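Maëlys Gilbert has labeled keys for a living for eight years, and she still gets excited when someone hands her a ring with no name on it. She runs the key desk at Masson, a property management office in Manbridge that looks after 76 rental units, and I caught her on a Tuesday before the phones started.

"People think it's a boring corner of the job," she told me. "But it's the part where everything comes together! You pick up a key and you know a whole building by it."

Her system came from her first boss, Nuanchan Tanasarn, who kept the keys for a storage company called Waneck and hated masking tape with a passion. Everything got a proper tag, and every tag got a color.
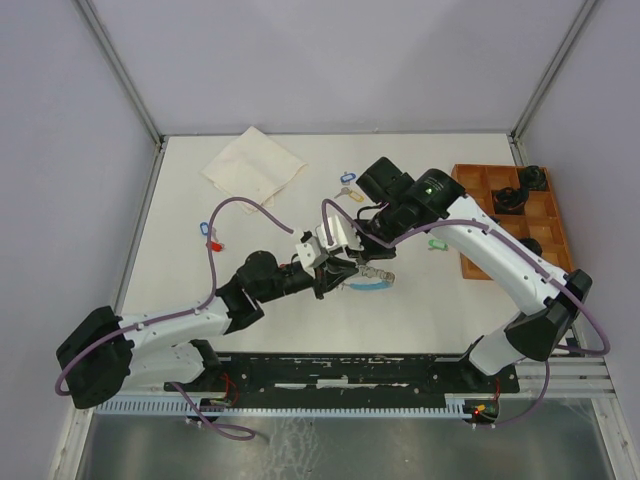
Color is where Gilbert likes to start with beginners, and she has strong feelings about it. Red is for front doors, blue for mailboxes, green for basements and sheds. "Pick your colors before you pick up a pen," she says. "I've seen folks write 30 labels and then change their minds." She also wants a clear surface, something pale so a small key can't hide, and a tray with compartments close at hand. An orange one does the job nicely - it's hard to lose on a white table. Each compartment gets one building, and the keys stay there until their tags are on.

Her other rule is one key at a time. Open the ring, thread the key, close the ring, put it down. She tries each key in its lock before she writes the label, even when the tenant swears it's the right one.

"The little rings are the fiddly bit," she said, laughing. "I love them anyway. You get a feel for it."

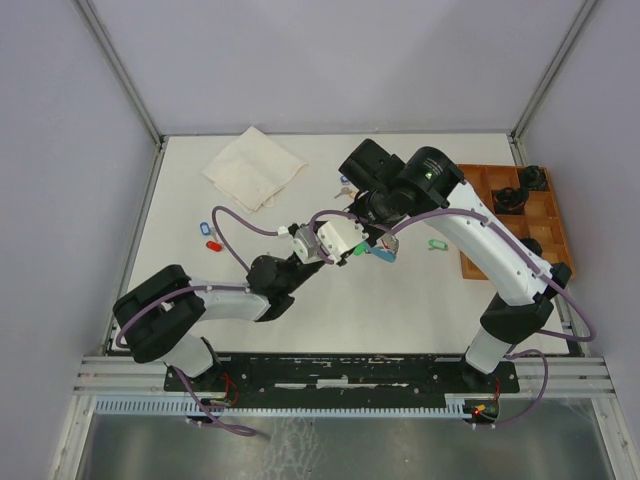

What do you write on the tag itself?

"Never the address. If it gets dropped on the sidewalk, you've just given somebody your house! I write a short code and keep the list in a notebook in a drawer. Pencil in the notebook, so you can change it when a lock changes."

At home she does the same thing on a smaller scale, with 3 hooks by the back door and a spare for her neighbor's place on Pallora Street. She goes through them every January and pulls off anything that doesn't open something. Last time it was a bike lock key for a bike she sold in college.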